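Case Lending at Nallano: The Sorting Room

Home / Lending / Gallery

Nallano lends tools and small equipment in hard cases. In March we moved the sorting work out of the basement at Panderum and into the glass-walled meeting room upstairs. This page is a look at the room, the tables and the cases, with short notes on each part of the work. Notes are by Waltraud Nolte, with additions by Valentina Quezada.

The room

It was used for meetings and still is on some mornings. There is a glass partition with white horizontal blinds, a wall of plain white, and a wood-look floor in brown planks. The blinds stay down in the afternoon to keep the glare off the tables.

The office chairs came with the room. They get pushed in against the ends of the tables so people can walk around with a case in both arms. A chair seat is also a good place to park a small box for a minute.

The cloth

Lime green. It was bought for an open house and never went back in the closet. Small dark parts show up well on it, and a case slides on it without scratching the table. It goes in the wash once a month, or sooner if someone has been handling the oil cans.

Please don't pin or tape anything to it. The last one had to be thrown out.

The cases

We have 139 cases in the lending stock. Most are gray or black plastic with a hinged lid and a molded tray. The trays are cut or formed for one particular set of things, so a tray from one case will usually not do for another, even when the outsides look the same.

The older cases have foam instead of a tray. The foam crumbles at the corners after a few years and leaves a gray dust on everything. We are replacing those as money allows, starting with the ones that go out most often.

Bakhtiari cases are the deep ones with two latches. They hold more but are awkward to stack, because the handle sits proud of the side. They go on the bottom shelf with the handles facing out.

Skirko cases are flatter and have a label window. The window is handy, but the paper slips down inside if it is cut too small. Valentina cuts the labels a little oversize and trims them to fit.

Opening up

A case is set down flat with the latches toward the person opening it. The lid goes all the way back until it rests on the table. A lid left half up will come down on somebody's fingers sooner or later.

Leave space on the table for the lid. With two cases side by side, turn one around so the lids don't overlap.

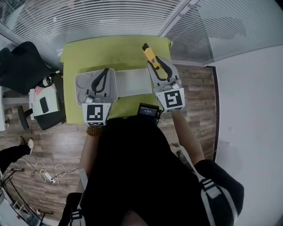

Anything that belongs in a tray goes into its own recess before the next piece is picked up. It takes longer the first few times. After that it is the quicker way, and the lid closes on the first try.

If a piece will not sit down in its recess, leave it out and look at the card. Half the time it is in the wrong hole. The other half it belongs to a different case, and there is a shallow bin by the door for those.

Round recesses and square ones

Trays with round recesses are easy to load in the wrong order, since several pieces may fit in more than one hole. Start from the largest and work down. Trays with square or shaped recesses mostly take care of themselves.

We tried coloring the bottoms of the recesses with paint marker. It looked good for a few weeks and then rubbed off on the tools. The printed card inside the lid works better.

Cards

Each case has a card with the case number, the name of the set and a list of what is in it. The list is in tray order, left to right and top to bottom, starting from the hinge side. If you change anything in a case, change the card the same day.

Cards are printed on heavy paper. We stopped laminating them when we found that pencil notes were more use to us than a clean card. A typical note reads "small one sticks" or "check tip."

Shelves

There are 31 shelves in the hallway, numbered from the door. The cases that go out every week are at waist height. Heavy ones are at the bottom. The top shelf is for spare trays and for cases waiting on a part.

A case goes back to its own shelf even when there is room on a closer one. Waltraud moved six of them last month to make space and spent the next morning answering questions about where they were.

Loose parts

Small parts without a home go in jars by size. The jars are labeled on the lid and on the side. Once every few months we tip them out on the cloth and try to match them up. It is a pleasant job for two people and a dull one for one.

Parts that nobody has claimed after a year go to the repair table at Panderum, where they tend to get used.

Cleaning the trays

Lift the tray out if it comes out. Some are pressed in and should be left alone. Warm water, a little dish soap and a soft brush are enough for the ones that lift. Dry them on their edge. Water sits in the bottoms of the recesses if they are laid flat, and the next borrower gets a rusty bit.

For fixed trays, use a dry brush first and then a cloth that has been wrung out well. Canned air just moves the dust to the next recess.

Latches and hinges

Plastic latches go before anything else on a case. We keep spares for the Bakhtiari and Skirko models. For the rest, a strap will do until a new case comes in. Hinges rarely fail, but the pins work their way out, and a light tap from the side puts them back.

A case with a bad latch gets an orange tag on the handle and does not go out.

Cups, phones and other personal things

Drinks are fine in the room, at the end of the table or off it. Please keep phones, keys and earbuds in a box or a bag. Anything small left on the cloth will end up in a case, and we have mailed back one set of house keys already.

Busy times

We made 3,866 loans last year, and spring was the heaviest part of it. From March on, returns come in faster than they can be checked, and cases wait on the floor along the white wall. Please leave a path to the door.

The checking itself does not change when it is busy. Open, compare with the card, close, shelve. If there isn't time to check a case, it waits.

What we still need

A second cloth, the same color if possible. A lower table for anyone who would like to sit while sorting. Two or three more of the shallow bins. A better light for the end of the room away from the glass, as the ceiling fixture there is weak and the card print is small.

We have put $800 aside for replacement cases this year. Used cases in good condition are welcome at the desk, with or without trays.

Visiting

The sorting room is open to borrowers in the afternoon, from two until five. Ring at the side door and come up the stairs. If the door to the room is closed there is a meeting on, and returns can be left on the hallway bench with the slip tucked under the handle.

Back to Gallery | Lending Rules | Case List | Contact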